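Zarkelis Student Robotics Project
Progress report to the Trorau Fund
Sun 23 September

Submitted by Iresha Mridha, project lead

Work since the last report

The computer assembly task is now the main work of the club. Nine students are signed up and 6 of them come to both weekly sessions. The others mostly work on the written procedure and the parts list from home.

The first part holder did not keep the hard drive upright, so the students redrew it with a deeper slot. The new one has places for the drive, the expansion card and the CPU, and it stays next to the tower on the bench. Paul has taken over the drawings and keeps the old versions in the shared folder.

We ran 78 trials of the hard drive pickup this period. The most common fault was the gripper closing too high on the drive tray. The students changed the approach height twice and now write down the height used for every trial. Results by session are in the spreadsheet sent with this report.

The expansion card is harder. The arm can lift it from the holder, but lining it up with the slot still takes manual correction. We have not started trials with the CPU. The socket pins are easy to bend and we want a spare board on hand first.

Spending

Most of the equipment money went to the holder material and replacement gripper fingers. The second order from Prustov was short two fingers. They have agreed to send the rest at no charge. Nothing has been spent from the travel line.

Problems

Bench time is the main limit. Setting up and putting away takes a large part of each session, and we have asked the school for a room where the bench can stay set up.

Next steps

Finish the card insertion trials
Buy a spare motherboard
Write the CPU placement procedure and have two students test it by hand
Hold the open evening in November, with the hard drive pickup as the demonstration

We are not asking for any change to the budget at this time. 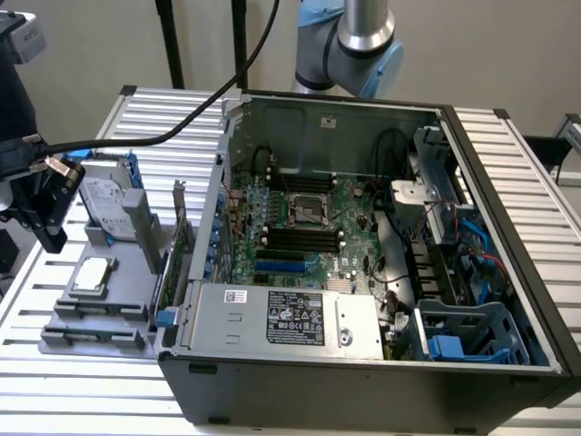

Open tower on the bench, with the hard drive, CPU and expansion card in the part holder.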